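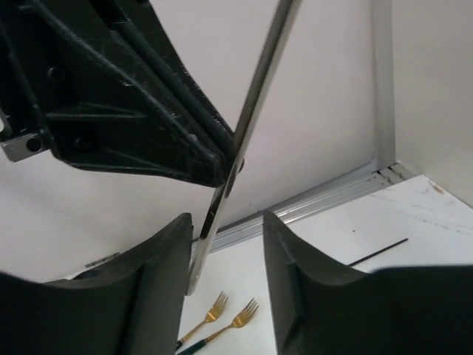
Feb 3, 2023
by Gavin Dow

Re: [cell-upkeep] Wrist camera bracket on the Clumia cell

On the Cairns bench someone wrote:

> We still get missed grasps on the fork task. The fingers close
> short on the left side and the handle slides out. Is it the camera
> mount or the finger zero? I don't want to redo the hand-eye
> calibration if I can avoid it. Also, which screws do you use on the
> small bracket? Ours came from Trorkon with no spares.

Check the finger zero first. Home the gripper, close it slowly on a 6 mm gauge pin, and read the position back. If the reading is off by more than 2 counts, redo the zero and leave the camera alone. On the Mavport cell that fixed it, and the calibration we made in October is still good.

If the zero reads fine, look at the bracket. Put a wrench on every bolt, and don't go by eye. Ours had one that turned a quarter turn with almost no force. After you tighten it, run 40 grasps on two forks laid side by side, both pointing the same way, before you change anything else. Write down which side the misses are on.

Wipe the ribs on the black housing while you are in there. Dust collects along the ridges and gets into the bolt recesses, and then the hex key doesn't seat.

For screws we use plain M3 socket heads with medium threadlocker. Let it cure overnight. I had to drill one out last year after someone used the permanent kind.

If you do end up recalibrating, save the old file under another name. The Clumia tool overwrites it without asking.

Gavin

cell-upkeep list | Contact the list owner | Back to top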